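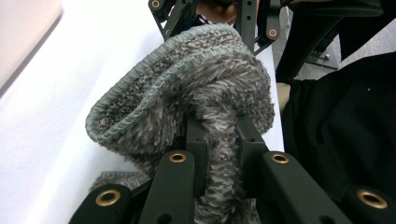
Fuzzy hat held by the body, cuff left open.

1,949 views
Share

tallowbrook
Posting this under teaching methods and not under grippers because the hardware is fine. I'm collecting demonstrations for a soft goods task with a hand-held gripper: pick the hat up, turn it so the opening faces the box, put it in. The grip in the picture is the one I've settled on. Fingers on the knit, not on the ribbed cuff.

So far I have 189 demonstrations and the trained policy is poor on this hat. It does well on a plain beanie. With the fuzzy one it closes too early, gets a few loose fibres, lifts, and comes up with nothing. Then it does the same again in the same place.

Two questions. Is 189 simply too few for something this shaggy? And would I be better off doing it by remote control on the arm itself, so that the recorded movements are ones the arm can really make?

4 comments on this post

pennyfarthing_k
More demonstrations won't fix it if they all look alike. How are you laying the hat down before each one? If you drop it the same way every time you've taught it one hat in one shape.

tallowbrook
Fair question. I pick it up and let it fall, but I do tend to turn the cuff towards me without thinking about it. I looked back through a batch last night and the cuff is on the left in most of them.

pennyfarthing_k
There you go. Throw it, don't place it. Inside out sometimes, folded sometimes, half under something else sometimes.

oxbow_lane
I'd disagree with the grip before anything else. Take it by the cuff. A rib is tight and has a clear edge, the camera sees it easily, and the fingers have something firm to close on. Loose fibre gives you a false surface. You see grey fluff, you think you're at the hat, and the knit is further down. We had the same fault at Edton with bath mats and changing where we gripped fixed most of it.

tallowbrook
I tried the cuff for the first batch. It picks up well, but then the hat hangs down from one side of the opening and the opening closes up. The next step after the box is somebody putting a card inside, and they want it open. Holding the body keeps the rim in a rounded shape.

oxbow_lane
Then grip the cuff, put it down, and regrip. Two steps, each easy to teach.

marl_pit
Two steps means two places to fail. I'd keep the body grip and go deeper. When you do it by hand you can feel when you've reached the knit through the handle. The policy can't feel that, it only has the camera and the finger opening. So make it visible. Push down until the pile flattens against the table, pause, then close. Exaggerate it. It'll look silly but it gives the training something to copy.

tallowbrook
I hadn't been pausing at all. I've done enough of these now that it's one quick movement.

marl_pit
That's usually the problem with later demonstrations. The person gets good and stops showing the steps.

Share this thread
2 shares

greyhen
On your second question, I've done both. Remote control gives you movements the arm can follow, true. It's also slow and tiring, and with cloth you lose the feel completely. I was on the Gouveia rig for most of December with a pair of hand controllers and my demonstrations were full of hesitation. The robot learnt the hesitation too. It would hover over a sock for ages.

With the hand-held tool I can do up to 90 in an afternoon. By remote control it was nowhere near that.

oxbow_lane
Speed isn't much use if the wrist does things the arm can't. Half of my first hand-held set was thrown out because I'd twisted round past the joint limits.

greyhen
Check for that as you go, then. Nekudar has a replay step that flags bad ones before you save. You don't need to give up the tool over it.

oxbow_lane
It flags joint limits. It doesn't flag movements that are too fast, or it didn't when I used it.

pennyfarthing_k
You could mix them. Hand-held for the bulk, then let the policy run on the arm and take over by remote control only when it goes wrong. Your failure is a very narrow one, closing early and repeating. Show it what to do at that point: open, go lower, close again. At the moment I'd guess none of your demonstrations contain a miss.

tallowbrook
None. I deleted any where I missed.

pennyfarthing_k
Keep them if you recover in the same recording. Delete them if you gave up.

marl_pit
Agree with that one.

hob_and_kettle
What's the table surface? We had trouble on a shiny one, the hat slid away when the fingers came down, so pressing harder made it worse.

tallowbrook
Smooth white. It does slide a bit when I push from the side, less from straight above.

hob_and_kettle
Straight down then, and try a few on a cloth so it isn't tied to a white background. We use Hekska matting but any old towel would do.

tallowbrook
Right. Plan is to throw the hat properly, press and pause before closing, keep the recovered misses, and do a smaller set on a towel. I'll leave the remote control takeovers until I've seen what that does. Still not switching to the cuff.

oxbow_lane
Do twenty with the cuff anyway and compare. It's an hour's work.

tallowbrook
All right, twenty.

Comments (24)
Share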